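Barnell
Two-Arm Collection Cell: Pre-Session Safety and Inspection Checklist
Completed form with inspector's comments
Date of inspection: 11 December 2018
Task set: Board and easel handling
Planned examples for this task set: 3,000
Session length: 50 examples, followed by a break and a repeat of Section B

This form is to be completed before the first recorded example of each session. An item marked "Fail" stops the session until it has been put right and signed for. An item marked "Pass with comment" allows work to continue under the condition stated.

Section A. Enclosure and fixed parts

A1. Wall panels fixed at all corners, no movement when pushed by hand.
Pass.

A2. Hook rail secure on back wall. Hooks clear unless the task sheet calls for them.
Pass. The task sheet does not call for hooks.

A3. Basket shelf secure on left wall, nothing stored in it.
Pass with comment. One bracket screw was tightened during the inspection. It should be checked again at the next monthly visit.

A4. Front rail bolts tight at both mounting plates.
Pass.

A5. Vent grille below front rail free of dust and paper.
Pass. Cleaned under the Trondix service visit in August and still in fair order.

Section B. Arms, cables and grippers

B1. Emergency stop pressed and released. Both arms lose and regain power as expected.
Pass. Tested 2 times from the operator's seat.

B2. Cable conduit on both arms free of splits, flat spots and rubbing marks.
Pass with comment. The conduit on the left arm makes a wide loop on its outer side. Operators are to keep the arm away from the left wall at full reach. The loop is not to be shortened with ties, as this places strain on the wrist.

B3. Gripper fingers closed and opened fully. Tips level.
Pass.

B4. Base indicator lights on.
Pass.

B5. Wrist camera clean, fixed, and giving a live picture with the gripper fingers in view.
Pass. The lens was wiped before the check. Close surfaces are soft in the wrist view and this is within the limits set out in the Eshun operator guide. Operators should judge distance from the fixed camera when the gripper is low over the floor panel.

Section C. Work area and objects

C1. Objects present match the task sheet.
Pass with comment. The plywood boards, three small easels and toy toaster are all listed. The easel at the right was found on its back. The task sheet permits easels to start either upright or lying down, and the starting position is to be entered in the session record.

C2. Boards free of splinters, raised nails and loose material.
Pass with comment. See the note on board edges under Section D.

C3. Items on the front rail limited to those approved.
Pass with comment. The alarm clock is approved. It is to remain between the two arm bases and clear of the wiring.

C4. Lighting even across the floor panel.
Pass. Arm shadows fall on the work area and are accepted for this task set.

Fixed and wrist camera views, board and easel task set.

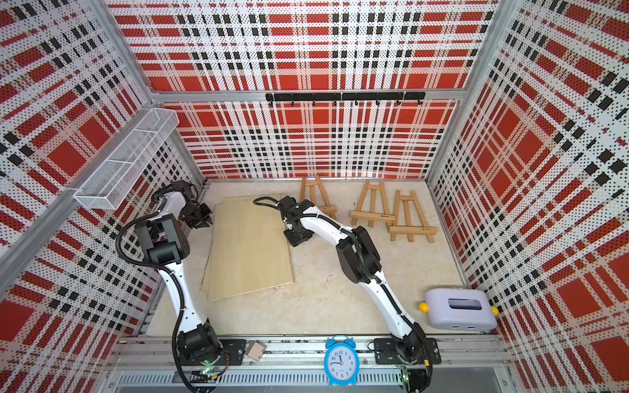
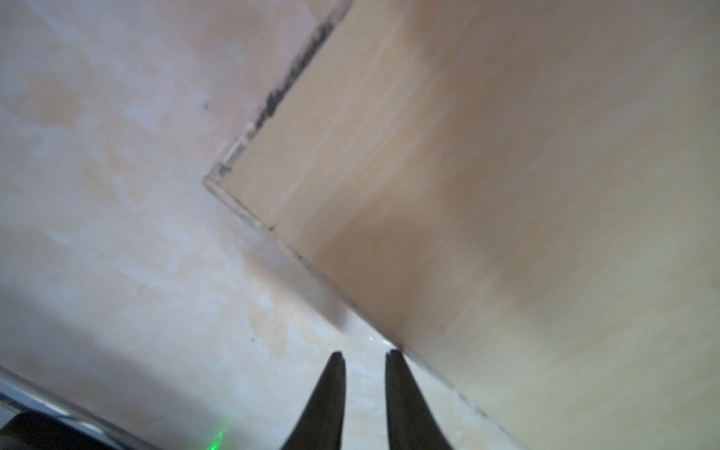 Section D. Quality of recorded examples

D1. Operator has read the current instruction for this task set.
Pass.

D2. Both camera streams share the same clock and are saved to the same session folder.
Pass. The Skimik recorder reported no dropped pictures in a trial run of 100 seconds.

D3. Starting layout changed between examples.
Pass with comment. In the previous session the boards were returned to nearly the same place each time. A model trained on such material is likely to learn the place instead of the board. Operators are to turn or shift the stack before each example and to vary the position of the easels.

D4. Failed attempts kept and labelled.
Fail, corrected during inspection. Attempts in which an object was dropped had been deleted by the operator. These are to be kept and marked "unsuccessful". The deleted examples cannot be recovered and do not count towards the total.

D5. Objects with marks or wear noted in the session record.
Pass with comment. Boards with dark or stained edges may stay in use. They are to be handled with gloves when the layout is reset. A board that sheds dirt onto the floor panel is to be withdrawn, and the panel wiped before recording resumes.

Section E. People

E1. No person reaches into the cell while the arms are powered.
Pass. Operators were reminded that a paused recording does not remove power from the arms.

E2. Long hair, lanyards and loose sleeves secured before resetting objects.
Pass.

E3. Second person within calling distance during all sessions.
Pass.

Result: session may proceed.

Conditions: operators to follow comments B2, D3 and D5. Item D4 to be inspected again after the first 50 examples. Item A3 to be carried forward to the monthly list.

Copies: session folder; cell logbook; Barnell safety office.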